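Forum Plamis > Vide-greniers, brocantes et bourses aux jouets > Fixer ses prix

Sujet : Combien pour des peluches et des cubes d'occasion ?

mirabelle_du_bas
5 mai 2024
Bonjour tout le monde ! Je me lance pour la première fois dans une bourse aux jouets, celle de la salle Akinola, et je sèche complètement sur les prix. J'ai surtout des peluches en bon état et des jeux de construction dépareillés. Ma belle-sœur me dit un euro pièce et basta, moi ça me fend un peu le cœur... Vous faites comment ?

grenier34
Salut et bienvenue ! Ta belle-sœur a raison pour les peluches, désolé. En avril j'en avais apporté un plein carton et j'en ai remballé les trois quarts. Par contre mets-les debout, bien alignées, face aux gens. En vrac dans une caisse, personne ne fouille.
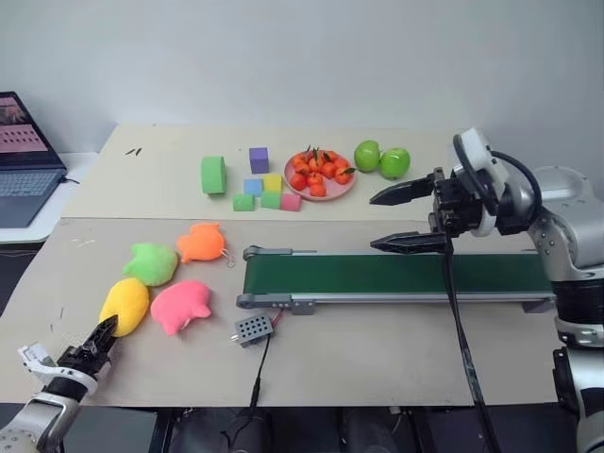

Les peluches en rang

Tozzi
Pas d'accord du tout sur le prix unique. Une peluche de marque avec son étiquette, je la pars à cinq euros et je descends à trois. Si tu commences à un euro, on t'en proposera cinquante centimes, c'est mathématique.

grenier34
@Tozzi oui enfin toi tu fais Grilbridge, avec 900 exposants et des collectionneurs qui arrivent à la lampe torche. Dans une petite salle de quartier les gens viennent avec 30 euros en poche et trois gamins — ils ne mettront jamais cinq euros dans un ours.

mirabelle_du_bas
Merci à vous deux ! Et pour les cubes ? Je pensais les vendre au poids, j'ai vu des gens faire ça sur Brutuseo.

patte_de_velours
Au poids, j'ai essayé une fois, plus jamais. Il faut une balance, les gens discutent au gramme près, et pendant ce temps les autres clients s'en vont. Je fais des sachets fermés à deux euros, triés par couleur, ça part très bien avec les grands-parents.

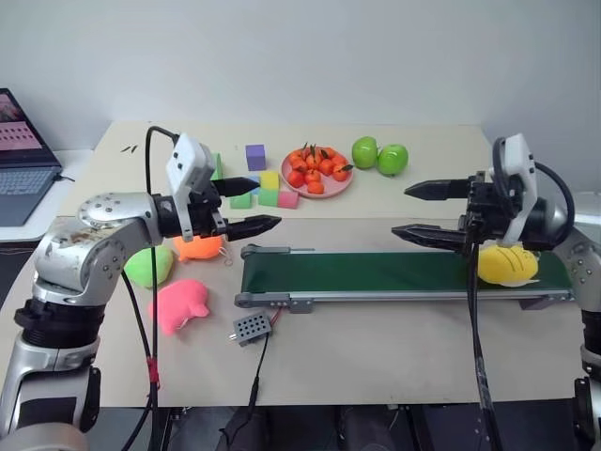
Côté blocs de couleur

Tozzi
Triés par couleur, je n'y crois pas trop. Un gamin veut de tout dans son sachet ! Moi je mélange exprès, et je garde les grosses pièces à part.

patte_de_velours
Chacun sa clientèle, mais chez moi les sachets mélangés restent sur la table jusqu'au soir.

mirabelle_du_bas
Bon, je vais faire moitié-moitié et je vous raconterai. Dernière question : vous lavez les peluches avant ?

grenier34
Toujours. 30 degrés dans une taie d'oreiller, essorage doux, et séchage à plat. Et prévois de la monnaie, beaucoup de monnaie !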